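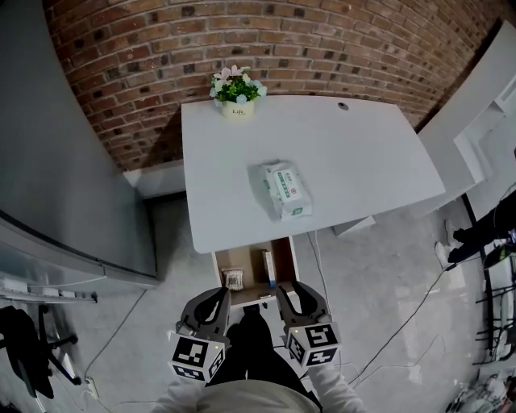 Corinne Begay
Senior Acoustics Engineer, Riditz

Speaker notes: Sound masking in open-plan offices

Slide 1. Title
Give name and role. Questions at the end, 20 minutes total.

Slide 2. The complaint
Staff in open offices rarely complain that a room is loud. They complain that they can hear words. A conversation two bays over is distracting at a level well below the air handling. Define speech privacy here and keep the definition on screen for the next slide.

Slide 3. Signal and background
Intelligibility depends on the difference between the speech level and the background level at the listener. Three ways to change it: absorb the speech, block it, or raise the background. Absorption is mostly a ceiling question. Blocking is screens and walls. Raising the background is masking.

Slide 4. Hard surfaces
Brick, glass and bare desktops all return sound to the room. Brick is often kept for looks and clients will not cover it. Do not argue the point. Put the absorption overhead and on the wall opposite.

Slide 5. Spectrum
Masking is not white noise. White noise has equal energy per hertz and sounds like a hiss. The masking curve falls off toward the high frequencies. Play clip A, then clip B. Wait for the room to settle before clip B.

Slide 6. The Monosberg floor
One floor, low ceiling, no screens above seated head height. Background before treatment was very low because the new air handlers were quiet. Loudspeakers went in above the tiles, facing up. Level was raised in small steps over 3 weeks so that staff did not notice a sudden change. Show the before and after plots. Point out the dip near the stairwell: one speaker was wired out of phase and we found it on the second visit.

Slide 7. Uniformity
Walk the floor with the meter. Aim for a spread of no more than about 2 dB between positions. People notice the change in level as they walk more than they notice the level itself.

Slide 8. Where it fails
Meeting rooms with calls on speaker. Staff with hearing loss, who need a quieter zone. Rooms where the background is already high. In the Tevton building we measured first and recommended no masking at all. Ceiling tile was replaced and 6 doors got new seals.

Slide 9. Contact and questions
If asked about cost per square foot, refer to the handout. If asked about headphones, take it last.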